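Pesquisa ensina braço robótico a separar copos de papel a partir de garras manuais

17 de setembro de 2020 - Redação

Tirar um copo de papel de uma pilha. Só um, sem amassar. Parece pouco, mas é a tarefa em que a equipe de Montserrat Esquivel vem trabalhando desde março no laboratório da Saltix, em Rarotville, e o primeiro resultado saiu esta semana num relatório curto, ainda sem revisão por pares.

O método dispensa o braço robótico na hora de gravar as demonstrações. Uma pessoa segura a garra na mão, faz o movimento, e uma câmera presa à própria garra registra tudo. Depois as gravações treinam o modelo que vai comandar o braço. A equipe juntou 400 demonstrações assim, todas com copos brancos comuns, sem estampa.

Resultado: 70 acertos em 100 tentativas com o braço. Com o programa antigo, que seguia posições fixas, qualquer mudança no lugar da pilha já derrubava a conta - o relatório nem traz comparação direta, só menciona o problema.

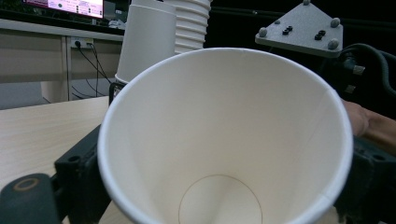

Garra e copos de papel na bancada, vistos pela câmera da garra.
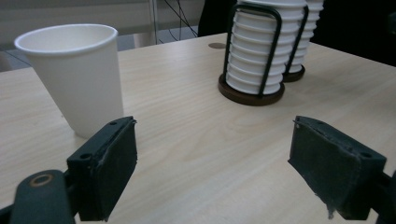 Segundo Esquivel, o difícil é a força. Copo de papel cede fácil e a borda enrolada engana, porque é bem mais rígida que a parede logo abaixo. "Se o dedo fecha alto demais, o copo gira. Se fecha baixo, amassa. A pessoa resolve isso sem pensar e é essa correção que a gente quer gravar", disse por telefone.

Outra dificuldade é o copo que vem acompanhado. Dois encaixados, vistos de cima, são quase iguais a um só. Das 30 falhas, a maior parte foi disso, e o modelo seguia em frente como se nada tivesse acontecido. Aksel Ravn, responsável pelo treinamento, diz que o grupo testa agora uma pausa curta depois da retirada para o sistema olhar de novo a borda antes de continuar. Ainda sem números.

O relatório dedica uma seção inteira à sincronização entre o vídeo e a abertura dos dedos. Nas primeiras gravações havia um atraso entre os dois sinais e o modelo aprendia a fechar a garra tarde. Essas gravações foram descartadas e não entram nas 400. Quem for repetir o trabalho deve começar por aí, recomenda o texto.

Há ressalvas. O teste foi feito com um único tipo de copo e sempre na mesma sala, com a mesma luz. Guðlaug Bisgaard, que leu o relatório a pedido da reportagem e não participa do projeto, considera o número bom para a quantidade de dados mas queria ver copos de outro tamanho, e também outra mesa. "Cem tentativas numa bancada só dizem pouco sobre a bancada do lado", escreveu por e-mail. Ela tambem sentiu falta de uma divisão dos resultados por operador, já que cada pessoa segura a garra de um jeito.

Esquivel concorda em parte. Diz que a divisão por operador existe, não coube no texto e entra na próxima versão. Os copos de plástico ficam para depois - a transparência atrapalha a câmera e exigiria gravar quase tudo de novo.

A próxima etapa usa 2 braços, um segurando a pilha e outro puxando o copo. O grupo espera que isso reduza os casos de copo duplo. As gravações para essa fase ja começaram, com coordenação de Troels Hjaltested.

Os dados das 400 demonstrações serão liberados junto com a versão revisada do relatório, segundo a Saltix. Sem data por enquanto. O código de treinamento fica fechado até lá.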